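Layug Handheld Capture Kit / Setup Guides / Recording Demonstrations

4. Recording a session

Complete sections 2 and 3 before starting. The head camera must be paired and both grippers must show a steady status light.

4.1 Starting position

1. Tighten the harness straps until the camera does not shift when the operator bends at the waist.
2. Run the camera cable down the front of the body and leave enough slack for a full squat.
3. Pick up one gripper in each hand. The left and right units are not interchangeable.
4. Stand facing the work surface with the marker cubes toward the head camera. Hold the grippers level with each other or nearly so, jaws slightly open.
5. Hold still until the recorder gives two short tones. One tone means that a cube has not been found. Tilt that gripper slowly toward the camera until the second tone sounds.

CAUTION: Do not touch the printed faces of the cubes. Skin oil leaves a shine that the tracker reads as a broken edge. Clean them with a dry cloth only.

4.2 Recording an episode

6. Squeeze both triggers together to start. The counter on the recorder goes up by one.
7. Carry out the task at normal working speed. Touch objects with the jaws only, never with the fingers or the back of the hand.
8. Return to the starting position and squeeze both triggers again to stop.
9. Move the object to a new place or angle before the next episode. Soft furniture is a valid work surface – set the surface type to "compliant" in the task sheet. 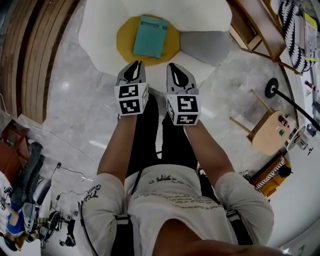

Imelda Pascual asks whether an episode with a dropped object should be deleted at once, and adds that at Nutley they had been keeping the ones where the operator picked it up again. Keep them. A recovery is useful to the model provided the operator used the grippers to make it. Mark the episode R in the task sheet. Delete the episode if a hand entered the work area or if the object was left on the floor.

4.3 Episode limits

Shortest accepted episode: 88 images
Longest accepted episode: 572 images
Episodes per task before changing operator: 400
Episodes between tracking checks: 12

Episodes outside the length limits are saved but are skipped at upload. They still count toward the operator total.

4.4 Tracking check

10. After every 12 episodes, open Review and select the last one.
11. Scrub through the first and last second. Both cubes should be outlined in green.
12. If an outline flickers, look for glare. Polished floors and bright windows are the usual cause. Close the blinds or turn to face another direction, then repeat step 5.
13. If the outline is missing for the whole episode, stop and recalibrate (section 3.2). Episodes recorded after the last good check are to be marked X.

NOTE: Other people may be in the room while recording. They should stay out of reach of the work surface and should not hand objects to the operator during an episode.

4.5 Ending the session

14. Stop the recorder before unplugging the camera. Pulling the cable first can damage the open file – the Jallow recorder has no repair tool for this.
15. Fill in the operator initials, the surface type and the object list.
16. Close the jaws and place both grippers in the case with the cubes facing up.

Upload is covered in section 5. Sites using the Clatley storage unit should go to section 5.4.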